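Simville Food Pantry to Open Sorting Room in November

Donated produce will be divided by type before it reaches the shelves
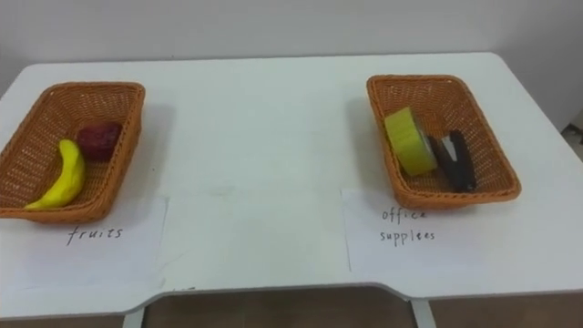 SIMVILLE – The Simville Food Pantry will open a dedicated sorting room this November at its building on Segura Street, which has housed the pantry since 1962. Donated fruits will be placed in woven baskets on a white sorting table, with handwritten labels used to identify the contents.

Until now, donations have been sorted in the hallway beside the front entrance. The new room adds 46 feet of shelving along with a separate door for deliveries. The pantry currently serves 71 households each week.

"Families should be able to find what they need without searching through mixed boxes," said Encarnación Aguirre, director of the pantry. "Simple labels in plain handwriting can be changed in a minute when the donations change."

Shelving and installation were provided by Skomau, a storage supplier based in Pudton. Umesh Dubey, who manages community projects for the company, said the work was completed on schedule.

Residents may bring fresh produce to the delivery door on Tuesday afternoons beginning at 2 p.m. Items should be clean and free of bruises – bagged produce is also accepted. Pantry hours for visitors will remain the same.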